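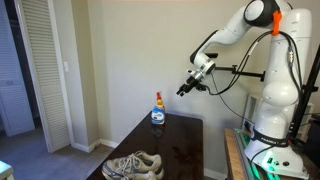
Prurklow wants to give a developer a tax break worth $6 million over ten years, and the town council is expected to vote on it in November. In return, residents are told, they will get 411 jobs. The document making that promise has a lot to say about the first number and very little about the second.

The project is called Hulla. It would put offices, light industrial space and a parking structure on 182 acres of former pasture north of the rail line. The developer, Lehtinen, says it will not build without the tax break. It said much the same thing two years ago about a road extension, which the town then paid for. No building has gone up since.

The job figure comes from a report by Histach, a consulting firm hired by Lehtinen. The report runs to several hundred pages if you count the appendices, and most of those pages are traffic tables and soil maps. The part on employment takes up less than one page. It gives the total, splits it into "direct" and "supported" jobs, and moves on to landscaping.

That split matters more than anyone at the last council meeting seemed to think. A direct job is one where a person works at the site. A supported job is one that the authors believe will exist somewhere else because the site exists: a shift at a sandwich shop, a few more hours for a delivery driver. The report does not say how many of the 411 are which. Asked for the breakdown, Histach referred questions to Lehtinen. Lehtinen referred them to the report.

"The number is a fair estimate from a respected method, and we stand by it," said Kaisu Hämäläinen, who handles community relations for Lehtinen. "If we wait until every line item is certain, we will never build anything in this region."

Pressed on whether the company would accept a contract that takes back part of the tax break if the jobs don't arrive, Hämäläinen said Lehtinen was "open to the conversation." The draft agreement contains no such clause. It does contain a line saying the developer will make "reasonable efforts" toward its hiring goals, and another saying that failure to meet those goals does not count as a breach.

Read together, those two lines mean the town is promising money and the developer is promising to try.

Innes Jardine, a retired bookkeeper who lives on the east side of the pasture, has become the plan's most stubborn critic. Jardine has no quarrel with building there. The land floods at one end and grows thistle at the other, and an office park would hardly ruin the view. The complaint is about the arithmetic.

"If every one of those jobs is real, we're paying somewhere under $15,000 apiece," Jardine said. "Maybe that's a good price. But I'd want to know if I'm buying a full-time job with health insurance or somebody's Saturday at the deli. They're priced the same in this report."

The town's own finance office has not done a separate study. A memo given to council members in the spring repeats the Histach total and calls it "conservative," without saying what it was compared with. The memo's author did not reply to a request for comment. The council president's office said the memo was "a summary for convenience" and that members were free to read the full report. It would not say how many had.

There is also the matter of where the workers would come from. Prurklow does not have a lot of people looking for work right now. Several of the larger employers in town already run buses in from the next county, and the clinic has had the same nursing jobs posted since winter. An office park that opened tomorrow could end up filling its desks with people who left other desks a mile away. Under the method used in the report, every one of them would still count as a new job.

Supporters have answers for some of this. The strongest is that the land currently brings in almost nothing. A tax break on buildings that don't exist costs the town nothing today, they say, and a discount on future taxes still leaves some tax to collect. That is true as far as it goes. It leaves out the things that have to be paid for from the first day, tax break or no tax break: plowing the new streets, running water lines under the tracks, and a fire station that the chief has already said will need another crew if the site is built out. None of those costs appears in the report, and the memo gives them a single sentence. 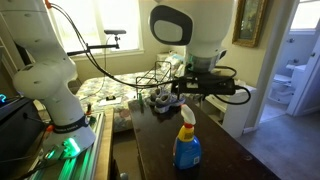
A robot arm mounted on an aluminum rail, with green light at its base.

The brochure Lehtinen has been handing out is more cheerful. It describes Hulla as a place where "makers, thinkers and doers" will share a campus with walking trails and a pond. It promises tenants in "advanced fields" but names none. Hämäläinen said talks were under way with several companies and that the names had to stay private for now. That is common enough in real estate. It also means the council is being asked to vote on the payroll of businesses that it can't look up.

The pond, at least, can be checked. It is a drainage basin required by the county, and it has been on the plans from the start.

Lehtinen has held 4 public sessions on the project, a number it mentions often. I went to two. Both were set up as open houses, with easels along the walls and staff standing beside them, and people wandered from one to the next asking whatever they liked. It was friendly and the coffee was good. But there was no point in the evening when a question was asked out loud in front of everyone and answered the same way. At one easel I was told the first building would open in two years. At another, a few steps away, the answer was "as the market allows."

A written summary of the sessions, posted on the project's website, says feedback was "broadly supportive." It does not say how that was measured. The comment cards themselves have not been released. Jardine filed a records request for them and was told that the cards belong to the developer, since the developer paid for the sessions, and so are not public records. The town attorney agrees with that reading.

"I wrote one of those cards," Jardine said. "I know what I put on it, and I wouldn't call it broadly supportive."

None of this shows that Hulla is a bad idea. Office parks do get built, and sometimes they fill up. The town's older industrial strip, the one by the grain elevator, was mocked when it opened and now has a waiting list for its smaller units. People in favor of the new plan bring that up a lot, and they are right to. They tend to skip the fact that the strip was built without a tax break, on borrowed money that its owner had to pay back whether or not anybody moved in.

What the council has in front of it is a narrower question: should it sign this agreement, as written, on the strength of this report? There are fairly simple changes that would make the choice easier. The town could ask for the split between direct and supported jobs. It could tie each year's tax break to a payroll record, so that the discount grows as people are hired. It could pay for its own study, which would cost a small slice of what is being offered. Towns of this size do all three without scaring builders off, and a developer that trusts its own forecast should have little to fear from any of them.

So far only one council member has said publicly that she wants changes before the vote. Two others said they were still reading. The rest either declined to comment or said they were excited about the opportunity, in nearly the same words that appear on the front of the brochure.

Hämäläinen said any long delay would put the project at risk. Asked what would happen if the vote slipped to the new year, she said the company had "other communities it is looking at." She would not name those either.

The council's next work session begins at 6 p.m. in the annex behind the library. The Hulla agreement is listed last on the agenda, after a discussion of leaf pickup. Public comment will be taken before the presentation, so anyone who wants to respond to what Lehtinen says will have to do it before Lehtinen says it. Copies of the Histach report can be read at the clerk's counter during office hours. They can't be checked out, and the copier charges by the page.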